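Bradau House Residents' Meeting
Minutes, Sep 26, 2023
Chair: Edeltraud Pichler. Minutes: Erdal Değirmenci.

1. Laundry room
The white front loader stays in use. Edeltraud asked that people wipe the door glass after the last load and leave the door ajar overnight. The filter is to be cleaned every 6 weeks - Erdal will put up a list. The quote from Bühler for a second machine was 800 euros, delivery included. Decision put off to December.
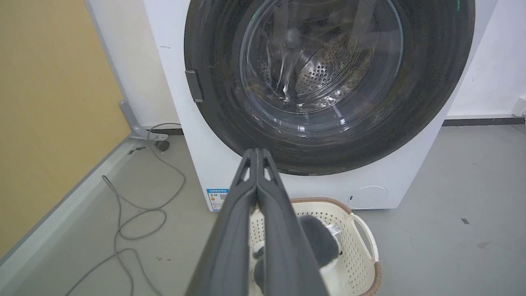

Front loader, laundry room. Filter cover at lower right.

2. Laundry account
Balance is 383 euros. A charge of 41 euros for hoses was approved.

3. Other business
Unclaimed laundry goes on the shelf by the stairs - please check it.

Meeting closed at 8:15 p.m.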